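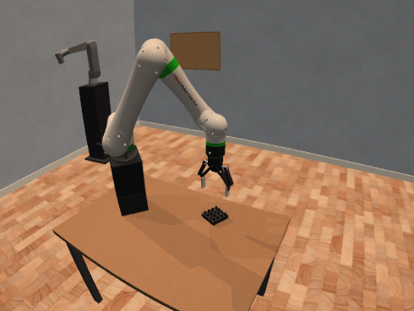 Clitero, October

**Fall walk-through, Vida building**

I did this one before lunch with a coffee in hand, so forgive the handwriting on the paper copy!

- [x] Extinguishers – 3 on the ground floor, all in the green. Tag on the back hall one is faded, I wrote a new one.
- [x] Exit signs lit
- [ ] Stairwell B handrail – still wobbly at the bottom (same as last time, and I did tighten it). Needs a longer bolt.
- [x] First aid kit – restocked, except we're low on the small bandages again
- [ ] Storage room 117 – boxes stacked right up to the sprinkler head. I moved what I could lift.
- [x] Hot water at the kitchen sink – 117 degrees, fine by me
- [x] Ladder, rated for 80 kg, feet good
- [ ] Side door – sticks when you push it, and I really don't love that on a fire exit. Zellov is sending someone with a planer.

I'll recheck the open ones when the bolt comes in.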